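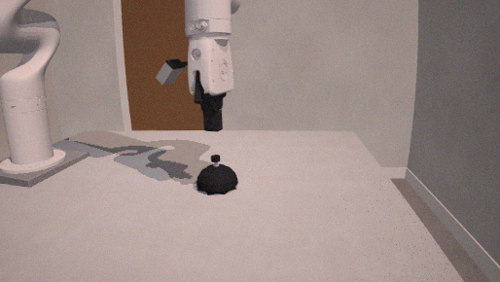 Break-ins at the storage units on Trisgate Road, anyone else hit?

Walladdale Neighbors Forum > Crime and Safety

porchlight_mom
June 9, 2026
Hi everybody, I don't post much but I wanted to get the word out. We rent a unit at the storage place on Trisgate Road (the one past the Chung hardware store, on the left) and when my husband went over to get the camping things, our lock was gone and a different one was on the door! The office cut it off for us and sure enough, the generator, two bikes and my late father's tool chest were missing. The deputy who took the report was very kind and told us 5 units in our row had the same thing done. If you keep anything there, please go and try your key, even if the door looks perfectly fine from the road.

gravel_and_gravy
Oh I'm so sorry about the tool chest. You can replace a generator but that one hurts. We're in the back row and I drove over as soon as I read this. Ours was okay, thank goodness.

vurden_heights_dad
Same thing happened to my brother-in-law last August and he never got a penny back or heard a word from the sheriff's office after the first call. I'd put the blame on the owners. That gate has been propped open with a cinder block half the times I've been by, and they just raised the rent again.

porchlight_mom
I didn't see any block when we were there, to be fair, and the girl in the office stayed past closing to help us. I don't want this to turn into picking on her.

oldcreekroad
I'd go a little easier on the deputies too, Vurden. My wife worked dispatch for 12 years and property cases pile up something awful, and most folks can't give them a serial number, so when a generator does show up at a pawn shop there's no way to tie it to anyone. Porchlight, do you have the numbers written down anywhere? Even an old receipt or the warranty card would help.

vurden_heights_dad
He gave them serial numbers. Typed up, with receipts. So I'll go ahead and keep my opinion, but I do hope it goes better for you, porchlight, I mean that.

oldcreekroad
Fair enough, I didn't know that. He ought to call and ask for the case number and who has it now, because they do get handed around when somebody transfers.

quiltsandcoffee
Can I ask a silly question, does homeowners insurance pay for things in a storage unit? We've got my mother's whole dining room set in there.

gravel_and_gravy
Not silly at all! Ours does but only up to $2,000, and then the deductible comes out of that, so it wouldn't have gone very far. Call your agent, every policy is different and ours took some digging to find.

porchlight_mom
Thank you all, you've been so sweet. I found the card for the generator in the kitchen drawer and read the number to the deputy over the phone, and he's adding it to the report. Nothing for the bikes, I'm afraid, but one is a green ladies' cruiser with a wicker basket and a bent back fender, so if you see it leaning up somewhere it shouldn't be, please call the sheriff's office and then message me.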